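Last revised June 30, 2020

# Questions about the Halholm Seminar on Empire and Confederation

The seminar reads texts in European political thought, from the Golden Bull of 1356 to the debates over the Maastricht Treaty. These answers cover the October session. Questions not dealt with below go to Hạnh Cù at the seminar office.

## What is the subject of the October session?

The session deals with one problem: how writers before 1800 told an empire apart from a league of states. The main texts are Pufendorf on the constitution of the Holy Roman Empire, selections from Althusius, and the chapters in Montesquieu on federative republics. Bodin is read in extract for his account of sovereignty, against which the other authors can be measured.

## Does the seminar take a position on the European Union?

No. Participants hold a range of views and may argue them in their papers. The reading list ends with the preamble and first articles of the Maastricht Treaty, which are treated as a text like the others. Session leaders are asked to keep discussion of current elections and officeholders out of the main meetings.

## Why is Pufendorf read before Althusius, when he wrote later?

Pufendorf states the difficulty in its sharpest form. He called the Empire an irregular body, "like a monster," meaning that it fit none of the classes handed down from Aristotle. Althusius had already offered a different starting point, in which families, guilds, cities, and provinces join by stages into a larger commonwealth. Past groups read the two in order of date and tended to miss what Althusius was claiming.

## Do I need Latin?

Latin is not required. All set texts are supplied in English. Participants who read Latin may join the extra hour led by Nimal Khan, which works through the chapter of Pufendorf on the form of the Empire line by line. German and French are useful for the secondary literature, but no assigned reading depends on them.

## How long should a paper be?

The limit is 4000 words, including notes and excluding the bibliography. Papers over the limit are returned for cutting. Cite Althusius and Bodin by book and chapter, Montesquieu by book and chapter, and treaties by article. Page numbers alone are not enough, as participants use different editions.

## How are papers discussed?

Each paper is circulated before the meeting and is not read aloud. A respondent speaks first, followed by the author and then the group. There are nine places for papers in the session. Those attending without a paper may be asked to act as respondent.

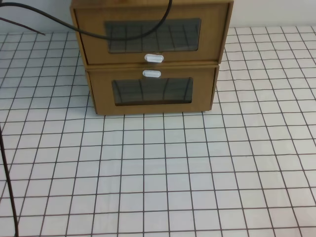
## Is the Tapia pamphlet collection open to participants?

Yes, on written request to Duyên Phí. The collection holds printed pamphlets on the Imperial Diet, the Peace of Westphalia, and the later disputes over the rights of the estates. A request should give the shelf number as it stands in the handlist. Up to four items may be consulted at one sitting. Item 3946, a bound set of tracts on the Swiss cantons, is withdrawn for rebinding and cannot be requested.

## May I quote the seminar translations in print?

The Althusius extracts were translated for the seminar by Thảo Phùng and may be quoted with her name and the title of the reader. Longer passages need her consent. Translations taken from published editions remain under the terms of their publishers.

## Can I attend only part of the session?

Part attendance is allowed for those without a paper. Authors and respondents are expected at every meeting. Changes to the order of papers are made by Teguh Ismail and sent to all participants along with the revised schedule.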